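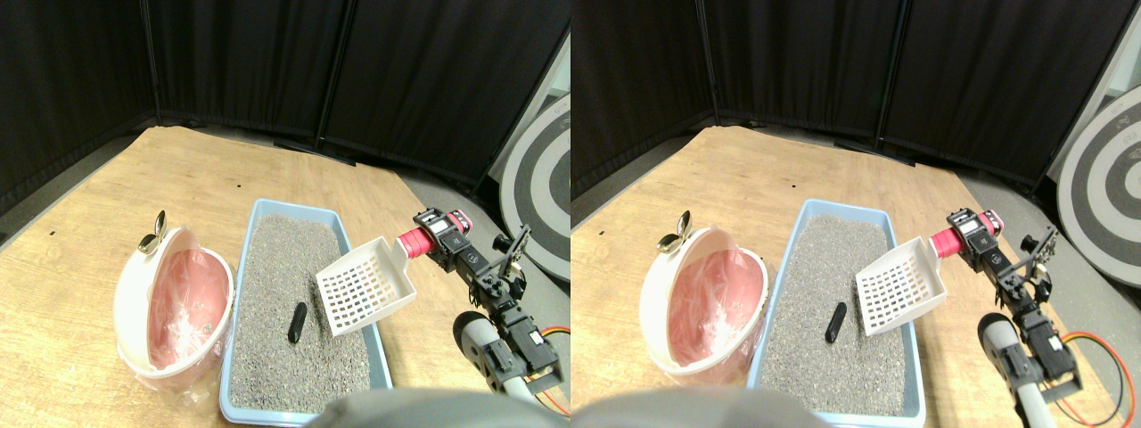
By Wendela Straub

May

If you were one of the people who signed up for the bus to the Taselberg open house on Saturday and then found something better to do, you missed a robot learning to clean a litter box. I thought I'd better put that in writing before it gets exaggerated.

The lab is on the far side of the Gorkow campus, past the loading docks, in Building 798. I mention the number because there are no other signs. We got there a few minutes before 3, were given a sticker each and a cookie each, and were sent down the hall in small groups. My group was mostly retired engineers and one very patient teenager. The welcome talk covered the history of the lab and ran long.

The litter box was station 5. Stations 1 through 4 were the respectable ones: stacking, sorting, wiping, and a thing with drawers that I'd have liked to see more of. All of them had a crowd. Then you came around the corner to a wooden platform with black curtains behind it, like a puppet theater, and on it a light blue tray of gray litter, filled nearly to the brim by somebody who has never had to sweep up after a cat. Next to the tray was a white and pink trash bin with its lid up and a pink bag inside. There was one small black thing lying in the middle of the litter. I asked. It was a prop. Several of us relaxed.

The arm does the job with an ordinary white slotted scoop, the same sort you'd have at home, held in a gripper with a bright pink sleeve on it. The rest of the arm is black motors and brackets and little screws, so the pink does stand out. One of the engineers in our group wanted to know whether the color had been chosen to help the vision system. I didn't catch the whole answer, but he wrote some of it down.

As for the job itself, you know how it goes. Scoop goes in beside the item, comes up under it, gets a shake so the clean litter falls through, travels left, tips over the bin. I do this every morning before coffee with my eyes half shut. What I had never considered is how much of it is done by feel. Litter moves. Push at it from one side and the thing you're after rolls off or goes under, and now you're digging. The demonstrator told us that the loose grains are the hard part, because they never lie the same way twice, and that a tray like this is a cheap way to study that problem. I believe it. I've been studying it for years with no funding.

We watched 3 tries. On the first, the arm came down short and raked a very nice furrow, like one of those desktop sand gardens. On the second it got the item up, paused over the edge of the tray long enough for all of us to lean forward, and lost it back into the litter. The third one went in the bin and we clapped, which I have never done for anyone in my own house. The teenager asked if it could do it with the cat still in the box. It can't. There are no cats at Taselberg and, from the tone of the reply, no plans for any.

After that there was a screen where you could see what the robot sees, two pictures side by side of the same tray, one shifted a little from the other, with a gray blur at the bottom that I took for my own glasses. I stared at it for some time trying to make the two halves join up – a fellow visitor told me to cross my eyes, and I don't recommend this after a bus ride.

A few practical notes for anyone going to the next one. Parking is easier on the Drarnlow side, but you walk farther. The restrooms are by Room 17, and so is the water fountain. You can ask the demonstrators as many questions as you like, and they seem to prefer odd ones. The cookies go fast. Please do return your sticker to the desk on the way out, as they were very firm about the stickers.

The next bus will leave from the Gough Street lot as usual. Sign-up sheet is on the board by the mailboxes, and if you put your name on it, please come.

Last updated: May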